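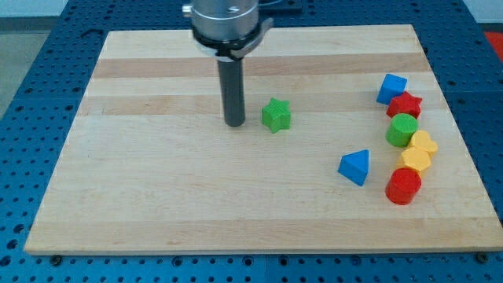
Küchenarbeitsplatte Massivholz: ölen oder lackieren?
12. August, eröffnet von Nataša Bošković

Hallo zusammen,

wir haben in der Küche eine Arbeitsplatte aus Ahorn, Leimholz, 30 mm stark, gekauft bei der Tischlerei Siddiqui in Malter. Sie liegt seit März. Der Tischler hat gesagt: ölen, zweimal im Jahr, fertig. Mein Schwiegervater hat gesagt: lackieren, einmal im Leben, fertig. Mein Mann hat gesagt, er sei für beides offen, was bei ihm bedeutet, dass er keines von beiden macht.

Geölt ist sie einmal, mit Malteck Hartöl. Neben der Spüle wird sie trotzdem rau, und hinter dem Wasserhahn hat sich ein grauer Rand gebildet. Außerdem gibt es einen Rotweinring, zu dem sich bisher niemand bekannt hat.

Fragen: Kann man auf geöltes Holz nachträglich lackieren? Und wenn ich beim Öl bleibe, muss ich dann die ganze Platte schleifen oder reicht die Ecke?

Danke und Grüße
Nataša

Hobelbert schrieb:

Bleib beim Öl. Lack auf einer Arbeitsplatte sieht zwei Jahre gut aus, dann stellt jemand einen heißen Topf ab, der Lack reißt, Wasser kriecht drunter und du schleifst alles runter. Beim Öl schleifst du die Ecke und ölst die Ecke.

Grauer Rand heißt, dass Wasser steht. Woher kommt das Wasser? Silikonfuge am Hahn prüfen, bevor du irgendwas anderes machst. Ich habe schon Leute dreimal ölen sehen, während es unten munter weitertropfte.

Kirschkern77 schrieb:

Muss Hobelbert widersprechen, wie jedes Jahr. Ein anständiger Zweikomponentenlack hält auf einer Arbeitsplatte sehr wohl. Meine ist zehn Jahre alt und hat zwei Kinder, einen Waffelautomaten und eine Phase mit selbstgemachten Kerzen hinter sich. Kein Riss.

Aber: auf geöltes Holz nicht. Das Öl sitzt in den Poren, der Lack haftet nicht und kommt dir irgendwann in Fladen entgegen. Du müsstest so weit runterschleifen, dass von deinen 30 mm eine Tischdecke übrig bleibt. (Übertrieben. Aber Spaß macht es keinen.)

Hobelbert schrieb:

Kirschkern, deine Platte ist Buche und steht in einer Küche, in der laut deiner eigenen Aussage hauptsächlich Nudeln warmgemacht werden.

Kirschkern77 schrieb:

Waffeln. Lesen.

Nataša Bošković schrieb:

Danke euch beiden, glaube ich. Die Fuge habe ich mir angesehen. Sie ist hinten links auf Fingerbreite offen. Ich habe meinem Mann davon erzählt, er ist weiterhin für alles offen.

Lack ist damit also raus. Welche Körnung nehme ich für die Ecke?

moorbirke schrieb:

120, dann 180, und dort aufhören. Wer auf einer Arbeitsplatte bis 400 schleift, poliert die Poren zu, und das Öl bleibt oben stehen wie der Besuch im Flur. Immer in Faserrichtung, mit Klotz, den Übergang zur alten Fläche weit auslaufen lassen. Bei Ahorn siehst du jeden Absatz, das Holz ist hell und nachtragend.

Zwischen 120 und 180 einmal mit feuchtem Tuch drüber und trocknen lassen. Dann stellen sich die Fasern jetzt auf statt nächste Woche beim Abwasch.

Der graue Rand geht vielleicht nicht ganz raus. Kleesalz hilft oft, ist aber giftig. Also Handschuhe, gut nachwaschen, nichts Essbares in der Nähe. Am Rotweinring würde ich gar nichts machen außer mitschleifen.

Leimfritz schrieb:

Ich lese hier die ganze Zeit »zweimal im Jahr ölen«. Im ersten Jahr ist das zu wenig! Neue Platte: nach einer Woche, nach einem Monat, nach drei Monaten, danach wenn sie durstig aussieht. Tropfen Wasser drauf, zehn Minuten warten. Perlt er noch, ist gut. Dunkler Fleck, dann ölen.

Und die Unterseite! Hat die jemand geölt? Wenn nur oben Öl drauf ist, arbeitet die Platte einseitig und schüsselt. Gerade über dem Geschirrspüler, wo der Dampf hochkommt.

Nataša Bošković schrieb:

Die Unterseite. Natürlich gibt es auch noch eine Unterseite.

Nein, soweit ich weiß, hat die niemand geölt. Komme ich da ran, ohne die Küche abzubauen?

Leimfritz schrieb:

Schubladen raus, auf den Rücken legen, Lappen. Über dem Geschirrspüler musst du das Gerät vorziehen. Da gehört ein Dampfschutzblech hin oder wenigstens Alufolie zum Kleben. Nimm eine Stirnlampe und jemanden, der dir Kaffee bringt.

Hobelbert schrieb:

Und die Lappen danach ausgebreitet draußen trocknen oder in ein Glas mit Wasser und Deckel. Ölgetränkte Lappen im Knäuel entzünden sich von selbst. Kein Forenmärchen, mein Nachbar hatte danach einen sehr kurzen Schuppen.

Gast_Flieder schrieb:

Warum nicht einfach Olivenöl? Hat meine Oma auch gemacht.

moorbirke schrieb:

Weil es nicht aushärtet und ranzig wird. Deine Oma hatte vermutlich auch eine Küche, die nach Oma roch.

Gast_Flieder schrieb:

Die roch sehr gut.

Kirschkern77 schrieb:

Bevor hier Familien zerbrechen: Leinölfirnis geht, dauert nur ewig zum Trocknen. Hartöl ist bequemer. Bei Flillero gab es neulich eine Dose für 10 Euro, die reicht bei einer normalen Küche für mehrere Durchgänge. Dünn auftragen und nach einer Viertelstunde alles abnehmen, was nicht eingezogen ist. Alles! Die meisten klebrigen Platten in diesem Forum sind Leute, die es gut gemeint haben.

Küchenkater schrieb:

Bei uns kam damals der Küchenberater und wollte 2000 Euro für Quarzkomposit. Wir haben Eiche genommen, für 300, und vom Rest ist nichts übrig, weil ich mir dann Schleifgeräte gekauft habe. Die Platte hat Flecken, ein Brandmal und eine Kerbe vom Kürbis. Ich würde es wieder so machen. Meine Frau bittet mich, für sie nicht mitzusprechen.

Nataša Bošković schrieb:

Zwischenstand: Fuge ist neu. Ecke ist mit 120 und 180 geschliffen und zweimal geölt, Wasser perlt. Der graue Rand ist blasser, aber noch da, ich habe die Seifenflasche davorgestellt. Unterseite zur Hälfte erledigt, dann war der Kaffee alle.

Der Rotweinring ist weg. Jetzt gibt mein Schwiegervater zu, dass er es war. Er findet übrigens, mit Lack wäre das nicht passiert.

Kirschkern77 schrieb:

Guter Mann.

Leserkommentare

Anke: Das mit dem feuchten Tuch zwischendurch wusste ich nicht. Meine Platte war nach jedem Schleifen wieder pelzig.

T. aus dem Norden: 180 ist zu grob, ich gehe immer bis 240. Mir ist klar, was jetzt kommt.

Pinselohr: Hat jemand Erfahrung mit Hartwachsöl am Spülenausschnitt? Bei mir ist die Stirnkante schwarz.

Ähnliche Themen

- Stirnholz am Spülenausschnitt versiegeln, womit?
- Platte schüsselt über dem Geschirrspüler
- Öl klebt nach drei Tagen immer noch
- Buche oder Ahorn für die Kücheninsel
- Exzenterschleifer leihen oder kaufen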